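Stelidport Community Hall
Periodic Safety Inspection: Checklist and Comments
Inspection date: 12th August
Inspector: Rianne Maes
Accompanied by: Bienvenido Bautista, building supervisor
Areas covered: main hall, lobby, kitchen, Elach Room, rear store

Ratings: S = satisfactory. A = action required. N = not inspected.

1. Exits and escape routes

1.1 Main doors open fully and release on a single push: S
1.2 Rear exit clear on both sides: A
Folding tables were stacked against the inner door. They were moved during the inspection. The supervisor is to mark the floor and keep the area clear.
1.3 Exit signs lit: A
The sign over the kitchen passage is dim. Replace the lamp.
1.4 Posted occupancy limit for main hall (270): S
1.5 Posted occupancy limit for Elach Room (63): A
The notice is missing. The frame is still on the wall.

2. Fire equipment

2.1 Extinguishers in place, tags current: S
2.2 Kitchen fire blanket accessible: S
2.3 Alarm panel free of faults: S
The panel log was last signed by Ramil Maglaya. Entries are legible and complete.
2.4 Fire drill held since last inspection: A
No record was found. A drill is to be held before the November inspection.

3. Electrical

3.1 Outlet covers intact: A
Outlet 17, lobby side, has a cracked cover. Taped off. Not to be used until replaced.
3.2 Extension cords not used as permanent wiring: S
3.3 Stage lighting: N
The Dundulis dimmer cabinet was locked and the key was not on site. Erlinda Ambrosio is to arrange access.

4. Floors and footwear

4.1 Lobby mats flat and secured: S
4.2 Kitchen floor free of grease: S
4.3 Plank floors sound, no raised edges: A
One raised nail head by the rear store door. Hammer down and fill.
4.4 Footwear rule posted at each entrance: S
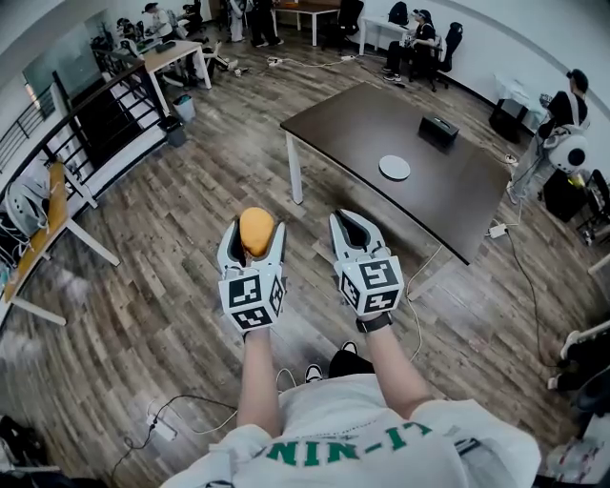
Comment on 4.4: The footwear rule covers every user of the hall. Closed shoes are required for any activity in which items are held, carried or passed at standing height. Sneakers are acceptable, such as the white-soled one worn on the wooden planks in the photograph. Sandals, socks and bare feet are permitted only for registered exercise classes.

5. First aid

5.1 Kit sealed and within date: S
5.2 Incident book available: S
5.3 Name of first aider displayed: A
The card still names the previous first aider. Replace with Gerardo Tiongson.

Items rated A are to be closed by the building supervisor and initialed on the office copy. Item 3.3 is carried forward.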